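Nommont Woven Table Basket

By Drinusell | Small and medium | $29.50

Okay, I have a soft spot for this one. I started stocking the Nommont in February, after Heather Sheehan brought one into the shop full of dinner rolls and then made the mistake of leaving it on my counter overnight. I'd been looking for a plain rectangular basket for ages (round ones roll around in my cupboards and waste the corners) and there it was, smelling faintly of bread.

It's a simple thing. Sloped sides, a thick rim you can get your fingers around, and a weave on the bottom that's tight enough to hold small stuff. Walnuts stay put. Sugar doesn't, so please don't try.

What I use mine for

At home I have 2 of them. One lives by the kettle with tea bags, honey sticks and the good chocolate that I pretend is for guests. The other one moves around: mail in the morning, bread at dinner, and once a whole summer's worth of sunglasses. My neighbor Thanasis Kouris keeps onions and garlic in his and swears they last longer with air getting in underneath. I haven't tested that, but his onions do look great!

For bread, put a cloth in first. Any dish towel will do, but the Jellow linen squares fit the medium without bunching up in the corners, and they wash well at any temperature I've tried.

Which size?

The small holds six rolls or a stack of letters. The medium takes a sliced loaf with room at the end for butter. If you're stuck between them, get the medium. Most people who buy the small come back for the medium anyway, and I'm always happy to see them, but shipping is shipping.

Looking after it

Shake it out over the sink, then go over the weave with a soft dry brush. An old toothbrush is perfect. For sticky spots, use a barely damp cloth and let the basket dry upside down on a rack, away from the heater. Don't soak it and don't put it in the dishwasher. Jarrah Grimshaw did, and sent me a very sad message.

If the rim starts to feel rough after a dry winter, mist it lightly with water and leave it overnight. New baskets can shed a few little fibers in the first couple of weeks, so give yours a good brush before the first loaf goes in.

Shipping and returns

Orders in before 2 p.m. go out the same day. I pack everything myself in paper and a plain box, with no plastic. If you change your mind, send it back unused and I'll refund the basket, though you'll need to cover the return postage. Arrived squashed? Email me a photo and I'll replace it. Small dents in the sides usually come out if you press gently from the inside with a warm, damp cloth.

Gift wrap is $2 and comes with a handwritten tag. Tell me what to write in the notes box at checkout, and keep it short, my handwriting gets worse as I go!

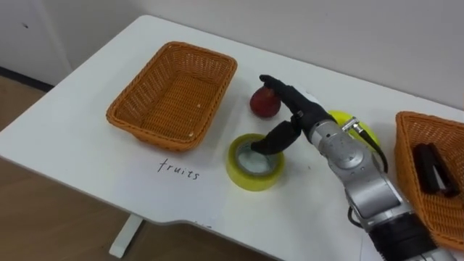
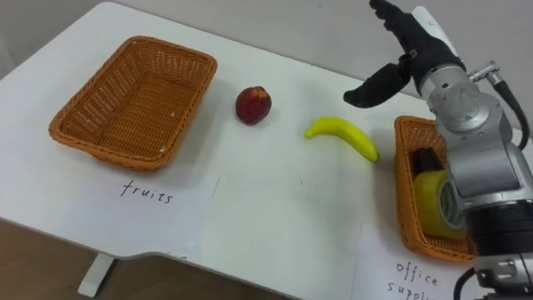
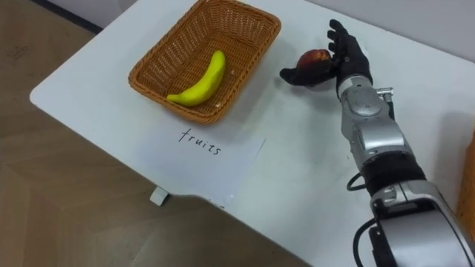
Goes well with

Araya bread knife. Long enough for a big sourdough and light enough that I don't dread slicing it. Comes with a cardboard sleeve.

Jellow linen squares. Sold in pairs, in oatmeal, rust or navy. The rust is my favorite for bread, and it hides jam.

Drinusell bristle brush. A step up from the toothbrush if you have several baskets to keep clean. Gwenllian Cadwaladr uses hers on mushrooms as well.

Nommont lidded basket. Same idea, taller, with a lift-off lid. Back in stock soon, so drop me a line if you'd like one put aside.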